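Working Papers | Home and Consumer Research

February – Adalberto Marinho and Sebastião Barbosa

3.2 Does print hide clutter?

The claim that patterned fabric makes a room feel calmer rests on thin evidence. Hakala's survey reached 300 households, yet only 182 answered the question on pattern, and it never separated large prints from small ones. We doubt the effect survives that split – and the published tables do not let anyone check.

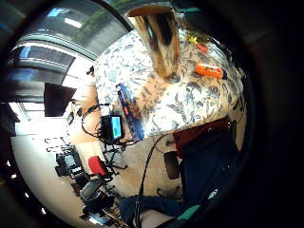
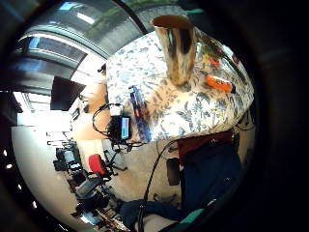
Figure 2. Leaf-and-floral prints in blue and gray tones, each with an orange object lying on the fabric.

3.3 Problems with self-report

People who chose a print will tend to defend it. Prilholm's scale asks them to rate it anyway.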